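Print this page | E-mail to a friend

Get a Grip! How Robots Learn to Hold Soft Things

By Nokuthula Dlamini
February 28, 2018

Pick up a pencil. Now pick up a sock. Easy, right? You didn't stop to plan it. Your fingers went to the right place, closed the right amount, and up it came.

Now imagine doing it with two stiff fingers and no skin. That's the job a robot hand has, and engineers usually call that hand a gripper. There are lots of different kinds, and finding out which one is best at what is one of the most fun jobs in robotics!

Khanyisile Gumede gets to do it every day. She tests grippers at a workshop called Stanurari, where there are shelves and shelves of things for robots to grab: spoons, sponges, toy dinosaurs, a rubber boot, a bag of rice. The full collection has 159 objects in it, and every gripper gets a turn with every one.

"Kids always think the heavy things will be the hard ones," she told me. "I'd take the heavy things any day! Give me a brick. A brick stays the same shape."

Why soft is hard

Squeeze a brick and nothing happens to it. Squeeze a pillow and the whole thing changes. The middle gets thin and the ends get fat. So a robot that measured the pillow before it grabbed hold now has the wrong measurements, and it has to work out what's going on all over again.

One way to deal with this is to use two arms, with a gripper on each side, and press toward the middle. You do the same thing when you carry a big beach ball.

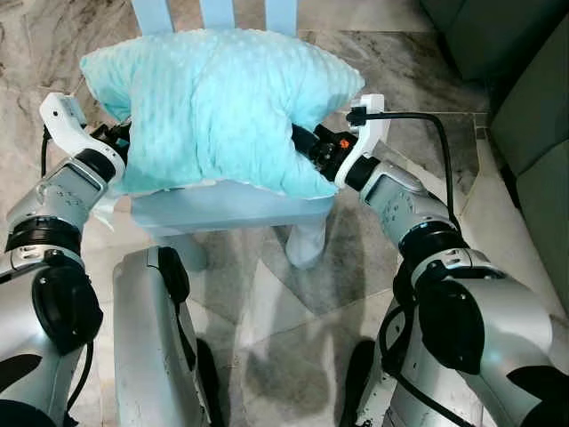 Two grippers, one bumpy pillow. Look how the ends puff out!

Pressing sounds simple, but the two arms have to agree. If the left one pushes harder than the right one, the pillow slides over or tips. If they both push too gently, down it goes. The part that keeps them working together is called the controller. It's a computer that sends messages to the motors in the arms, over and over, very fast: a bit more, a bit less, hold it there.

Different fingers for different jobs

Khanyisile sorts the grippers she tests into families.

Pinchers have two fingers that close like tongs. They're great with blocks and pens. On cloth they can grab a fold and hang on tight, but they may let the rest flop.

Suckers use air, like a vacuum cleaner hose. They love anything smooth and flat, such as a box or a window. Try one on a fluffy towel and the air leaks right through the fabric.

Squishy grippers have rubbery fingers that bend around whatever they touch. They can hold a ripe peach! They're slower, though, and they aren't much use for a thin sheet of paper lying on a table.

The workshop's Lomatow is a pincher and its Nandedari is a squishy one, and last May the two went head to head. Each made 91 tries at lifting a folded blanket. The Lomatow managed 58 good lifts. The Nandedari did worse on the blanket, then went and beat it easily on the fruit. I asked which was the winner and Khanyisile laughed. "At what?" she said.

Making it a fair test

You can't just have one go and pick your favorite. Testers change one thing at a time. Same object, same starting place, same speed, and only the gripper is different. Then they do it again, and again, and again. One gripper motor at Stanurari has opened and closed 3,000 times to see if it would wear out. (It squeaks a little now.)

Cameras matter too. A camera up high, where a robot's head would be, sees the arms and the object together. A camera down on the wrist gets a close look at the fingertips but can miss everything else. Many robots use both, the way you might step back from a drawing and then lean in again.

Try it yourself

You'll need a cushion, a chair, two wooden spoons and a friend.

1. Put the cushion on the floor next to the chair.
2. Hold one spoon in each hand. No touching with fingers!
3. Press the spoons against the sides of the cushion and lift it onto the chair.
4. Now take one spoon each, you and your friend, and try it together without talking.
5. Swap the cushion for a book, then for a T-shirt.

Which was easiest? Did you have to press in a different spot for each one? Wrap rubber bands around the ends of the spoons and go again. You've just built a new gripper, so write down how it did!

Words to know

Gripper: the part of a robot that holds things.
Controller: the computer that tells the motors how to move.
Joint: a place where an arm can bend or turn. Your elbow is one.

Shares: 91 | Comments (3)

Related stories
How Does a Robot Know Where Its Elbow Is?
Build a Cardboard Hand With String and Straws
Why Geckos Don't Fall Off the Ceiling
Meet the Robot That Sorts Socks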